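Gripper shootout gets going at Cokmont's Drusport workshop

I spent most of an afternoon in November over at Cokmont's place in Drusport, where they're trying out two sets of hand-held grippers before they decide which one to buy more of. I'd been promised coffee and a turn on the controls. I got both!

One pair comes from Vancombe and the other from Medeiros, and on paper you'd have a hard time picking. The Vancombe pair is lighter, the Medeiros pair closes with a bit more bite. So Polyxeni Kyriakidis, who's running the comparison, has put together a list of 46 household chores - folding, wiping, opening jars, putting mugs away - and every one gets done with both sets. By the time I showed up they had 197 recordings saved, and 8 of those had already been tossed for lost tracking.

Wiping is the job everybody has opinions on. Cloth bunches up, it slides, and if you squeeze too lightly it just stays behind on whatever you're cleaning. "With a block or a cup you can get away with sloppy fingers," Kyriakidis told me. "A rag tells on you right away." She likes the Medeiros tips for cloth and the Vancombe ones for pretty much everything else, though she wouldn't let me write down a winner yet.

My own try was a dish towel, folded in half, and then in half again. It took me about 76 seconds and looked like something I'd pulled out of a gym bag. My wrists were complaining before I was done (you hold your arms out in front of you the whole time, and it adds up fast). Then I had a go at the wiping and came away with a lot more respect for the people who do it all day.
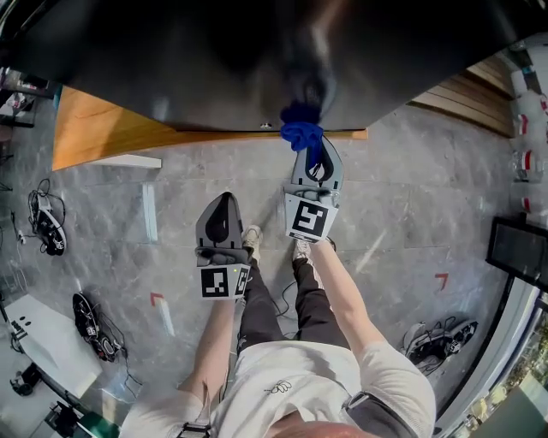
Wiping practice at Cokmont: the right gripper presses a blue cloth to a glossy black panel.

Next on the list are the jars, and after that a round with thicker finger pads on both sets. Kyriakidis says the full results will go up on the Cokmont site once the last of the recordings has been checked. I've asked if I can come back for the jars - she said yes, as long as I leave the towels alone.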